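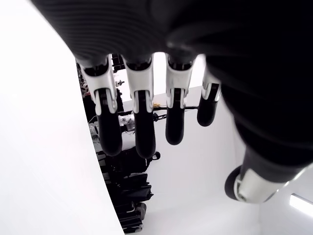 How long should I wait before I run the fingers at full speed?
Give it one slow session first, start to finish, and only turn the speed up once every finger opens and closes without a hitch.

Section 2. Waking up the Kinum hand

I'm writing this for anybody at the shop who wants to take a turn with the hand, so forgive the rambling. Vaughn Schumacher did most of the wiring and I did most of the fussing, and between us we've pinched enough skin to know where the trouble is.

1. Switch the bench supply off at the wall. The little button on the front isn't enough.

2. Bend each finger by hand, very gently, one at a time. You're feeling for a gritty spot at the white joint pieces. If you hit one, back the pivot pin out a hair and try again.

3. Do the thumb last. It has its own stop screw and it always feels stiffer than the others — that's fine, leave it alone!

4. Plug in the hand cable, then the power. If you do it the other way around the controller comes up confused and you get to start over (ask me how I know).

5. Open the settings page and type 746 for the open position and 2455 for closed. Those are the numbers for OUR hand. Clyde Quintanilla built a second one at home and his are different, so don't copy from his notes.

6. Set the speed to 31 and press Run. Let it open and close a few times while you keep your own fingers well out of the way.

Caution: the gap between a finger and the palm closes faster than you'd think, even on the slow setting. Sleeves rolled up, rings off, long hair tied back.

Note: if one fingertip lags behind the rest, stop and look at its cord before you touch any numbers. I spent a whole evening in October changing settings when the cord had just slipped off its guide.

7. Happy with it? Save, then write your initials and the two position numbers in the log.

Last changed 7/8/20, when Noemi Blackwood caught that I had steps 4 and 5 swapped. Thanks, Noemi. Wrist setup is in Section 3.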